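Notes > Kitchen garden > Storage

Curing and storing sweet potatoes in an unheated house

September 13, 2023

The slips went into the ground late this year and the foliage has already started to yellow at the base, so I have been getting the curing cupboard ready. Several people have asked for the details of last year's arrangement. I have written it up with the mistakes left in.

Sweet potatoes are not stored like ordinary potatoes. A freshly lifted root has a thin skin that rubs off under a thumb, and any break in it lets rot in. Curing is a spell of warmth and high humidity straight after lifting, during which the root forms a corky layer over the damaged places. The usual advice is to aim for the high twenties Celsius and very damp air for a week or more. After that the roots want somewhere cooler and drier, but never as cold as a fridge. Chilled roots go hard in the middle and stay hard when boiled.

A house in this country in autumn offers neither of those conditions. My airing cupboard has no tank in it any more, so it is a cupboard in name only. The loft is too cold at night and the kitchen is too dry.

The cupboard

I used a Canwood blanket chest stood on its end, with the lid acting as a door. It is lined with foil-faced board, taped at the joints. Heat comes from a low-power tube heater of the greenhouse type, fixed to the bottom and switched by a plug-in thermostat. The probe hangs level with the middle shelf. My first attempt had the probe near the heater, and the result was a thermostat that cut out long before the top shelf had warmed at all. If the readings look too good, move the probe.

Humidity comes from a shallow tray of water with a towel hanging into it. A computer fan on the slowest setting moves the air past the towel. Without the fan the bottom shelf was wet and the top shelf was dry, and I lost a few roots at each end for opposite reasons.

The shelves are wire cooling racks. Solid shelves trap damp under the roots. Do not stack the roots, and do not wash them. Brush off the loose soil once it has dried and leave the rest until you cook them.

Measurements

I logged temperature and humidity throughout with a small Nirkuvum sensor, which took 1,418 readings over the curing period. The temperature trace is a sawtooth, as expected from a simple on-off thermostat, and the swing was small enough not to matter. Humidity dropped sharply each time I opened the door and took most of an hour to recover. I had been opening it twice a day to look. There is no need to look.

Cured for 13 days, the roots lost a little weight and the skins set properly. The test is to push firmly sideways with a thumb on the thickest part. If the skin slides, give it longer.

Varieties

I grew two. The orange one crops better and cures evenly. The purple-skinned one, which Capucine Jacquet sent me as slips from her own garden, is slower and makes longer, thinner roots that snap at the tail when you lift them. The snapped ends do heal in the cupboard, but they dry back by a finger's width and have to be trimmed.

Long roots are also awkward to handle. They should be picked up round the middle and put down flat. Most of the bruises I find in storage are at the narrow ends, where a root has been dropped into a crate tip first.

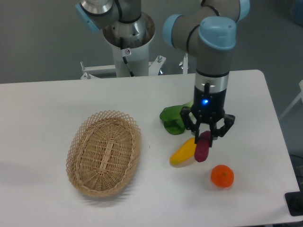 Held hanging upright, the lower end at or just above the table.

Hinata Kinoshita, who stores far more than I do, wraps each root in a sheet of newspaper and packs them in cardboard boxes under the spare bed. I tried this beside my open crates last winter. The wrapped ones shrivelled less. They were also harder to check, and one bad root had spoiled both its neighbours before I noticed the smell. This year I shall wrap only the large ones and leave the thin ones open at the top of the box, to be eaten first.

Remaining jobs before lifting: replace the tape on the left-hand joint, check the heater bracket, and find a second tray. The vines will be cut back a few days before digging. I dig with a fork, starting well outside the crown and working inwards, and lift on a dry morning if there is one. If frost blackens the leaves first, I cut the tops off that same day and dig as soon as I can.

Weights to follow when they are out of the ground.

2 comments
3,102 views

Recent notes
Wiring a thermostat probe through a lid
Rooting slips on a windowsill
Squash that kept until spring, and squash that did not
Clay soil and forked carrots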